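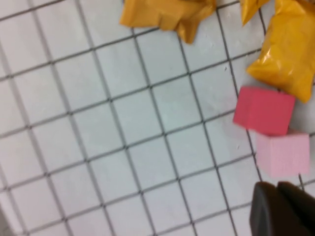

Wrist camera view, foam cubes over on the right and the gripper just below them.

Drastar notes, 20th January

So, the snack sorter had a bad month! If you've been following along, you know the job: chips go in one box, biscuits go in the other, and the foam blocks stay where they are. We'd logged 1,433 grasps on Drastar and I was feeling pretty smug about it. Then we started getting bags on the table that the log swore were in a box.

My first guess was the bags themselves. They're slippery, they're full of air, and a puffy one can squirt out of the fingers like a bar of soap. I spent a whole afternoon fussing with finger pads (sorry to everybody who had to listen to me talk about rubber) and got exactly nowhere.
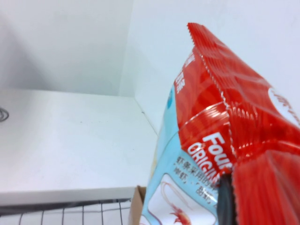 What finally gave it away was the grip reading. The controller decides it's holding something by checking how far the fingers have closed, and after the Zarkard update it was using an old value for "fully closed." With a nice fat bag, no problem. With a thin fold of plastic, or with nothing at all, the number came out about the same, so the arm would sail off to the box with empty fingers, open them, and write down a success. We went back through the log and found 86 of those. Half of them, 43, were one kind of shrimp chips, and I'm never going to look at that bag the same way again.

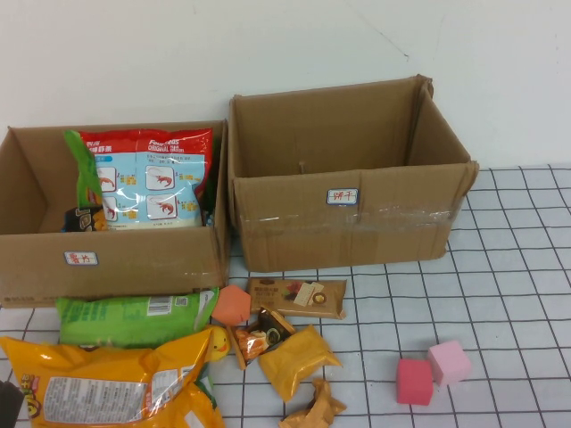
Side camera: chips box on the left, biscuits box on the right.

Now the part I'm less cheerful about. That same reading feeds the squeeze limit. A wrong zero means the fingers can push harder than we set them to, and people here reach in to straighten a bag between runs (me too, I've done it plenty). No one got pinched. Still, I've pulled the update off every arm we have, and until further notice the rule is power off before hands go in. Pause isn't enough, because a paused gripper keeps its grip.

The new startup check closes the fingers on nothing, reads the value, and refuses to run if it's off. It takes a few seconds and it's very annoying and please don't skip it.
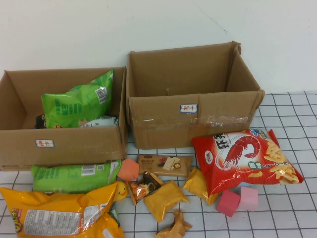
A reader over at Sopacua wrote in to ask why we trust finger position in the first place, and said they'd had the same trouble on Pesico until they added a weight check at the wrist. Fair point! We have the sensor for it and never hooked it up to the log. I've put that on the list for March, along with going back over the old runs to fix the success numbers.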